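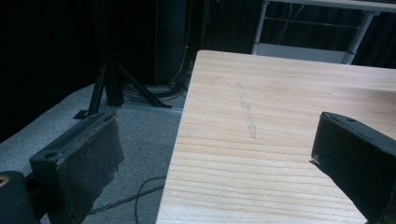
Table and floor check, meeting room, Trerkar building
Feb 15, 2024. Checked by Leonor Tavares. Form 417, sheet 2

1. Surface free of splinters and cracks
OK. Feels smooth along the grain. The last sheet said "as new", which I doubt anyone tested.

2. Corners and edges
OK. Far left corner slightly rounded, no snags. Near edge to be felt by hand again after the next move.

3. Surface clear of loose items
Not passed. Narrow see-through strip left lying on the wood, tape or thin plastic. Easy to miss against the grain – which may be how "cleared daily" got ticked.

4. Marks or residue
Open. Lift the strip and look underneath. Pichler's spray is meant to shift glue. I will believe it when I see it.

5. Legs and fixings
Not checked. No key for the bolts.

6. Carpet beside table
Grey, no comment. Ask Heltura for the cleaning dates, not just a signature.

Recheck: 16 February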